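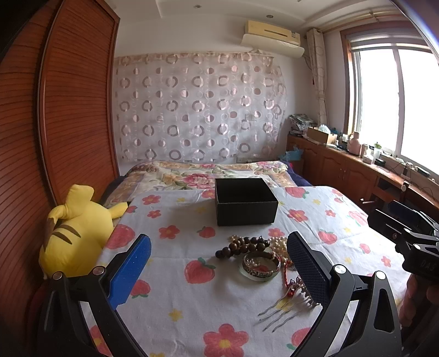

2. Small items: jewelry and keepsakes

To: Igor Trnka
From: Norbert Tichý
October 2, 2022

You asked for a plain account of how the Havlíček house is going, so I will give you one. The bedroom is the slow part. Clothes and bedding sort quickly. Beads do not, and I still doubt that the schedule we signed up for allowed for them at all.

The jewelry is being sorted on the strawberry cloth in front of the bed, with the open black box standing by. The brown wooden beads, the cream pearl beads and the two bangles are one lot for now. I would keep the pale green bangle and the dark patterned one together until Grondby has looked at both. The family calls the green one jade. I have seen no paper that says so, and I have written "green bangle" in the list.

The list stands at 414 entries for the whole house. The budget assumed 1523. Some of the gap is real work left to do, and some of it comes from the old estimate, which seems to have counted every loose button as an item. I would not read the low number as us being behind, but I would not call it good news either.

Money: of the 2000 set aside for boxes, lining and labels, most is unspent. Flemik quoted for fitted trays with a compartment for each piece. I turned them down. A string of wooden beads does fine in a cloth bag, and the trays would have cost more than half of what goes in them.

3. What I am not convinced by

The plan to photograph every piece twice, once as found and once cleaned. We tried it on 11 pieces and the second set told us almost nothing. Unless the Ovel grant terms insist on it, I would like to drop it.

The plan to finish this room by November. It can be done if the family decides what they are keeping. Two cousins have asked for the same pearls — I have put that in writing to both and am waiting.

4. Needed from you

A yes or no on the second photographs, and the name of whoever at Grondby is meant to be looking at the bangles. My last two messages there went unanswered.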